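Apuntes de Organización Doméstica, tema 4: llevar cosas de un sitio a otro

Bueno, ya sé que el título no emociona a nadie. Cuando lo leí en voz alta el año pasado, media clase se puso a mirar por la ventana. Pero yo le tengo mucho cariño a este tema, porque en casa nos pasamos el día trasladando cubos, cajas, botes y cestas, y casi siempre lo hacemos con prisa y con la espalda torcida.

Lo que vimos el último día, para quien faltó. Hablamos de los recipientes con asa frente a los que se cogen por los lados. El asa deja el peso colgando, con el brazo estirado, y te queda libre la otra mano para abrir puertas (¡o para coger el teléfono, que os conozco!). El recipiente sin asa te obliga a usar las dos manos y además te tapa los pies. Yu-na Kwon preguntó qué pasa con las bolsas, y le contesté un poco deprisa: una bolsa es un asa sin paredes, se deforma, se balancea y al apoyarla se te cae de lado. Para líquidos, nunca.

También vimos la altura. Un cubo que cuelga por delante de las rodillas va bien mientras el paso sea corto y no haya escalones. En cuanto alargas la zancada, le das con la pierna. Si pesa mucho, mejor llevarlo al costado y cambiar de mano a mitad de camino. En los ejercicios de Vídalín recomiendan no pasar de 4 kilos por mano cuando se hacen muchos viajes seguidos, y a mí me parece una cifra bastante sensata para el aula.

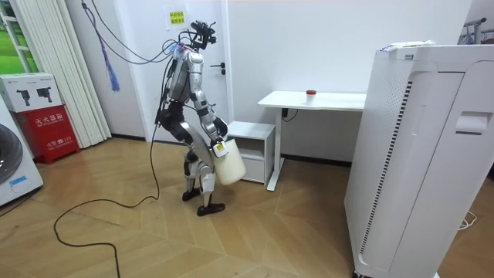 Figura 1. Traslado de un recipiente blanco por el asa, en una habitación con suelo de espiga.

Fijaos ahora en el suelo, que es la parte que más os saltáis en los trabajos. La espiga en madera clara es preciosa, pero cualquier cosa que se derrame busca las juntas. Antes de mover nada repasamos el recorrido entero: cables, alfombras, zapatos, el juguete del perro. Un cable largo que hace curva en el suelo se salva mirando dónde se pisa, y mejor todavía si lo llevamos pegado a la pared.

Luego están las puertas y las mesas. Una mesa blanca arrimada a la pared del fondo es un buen destino si está casi despejada. Los botes pequeños, con su tapa puesta, no los dejéis cerca del borde delantero, que es justo donde vais a apoyar lo que traéis. Y las etiquetas, arriba, donde se lean sin agacharse.

Para la próxima sesión: medid un recorrido de vuestra casa, dibujadlo a mano y anotad dónde paráis y por qué. Con hasta 22 líneas me basta. Caroline Minja recoge las hojas a la entrada. Traed también un cubo vacío, el que tengáis, y zapato cerrado.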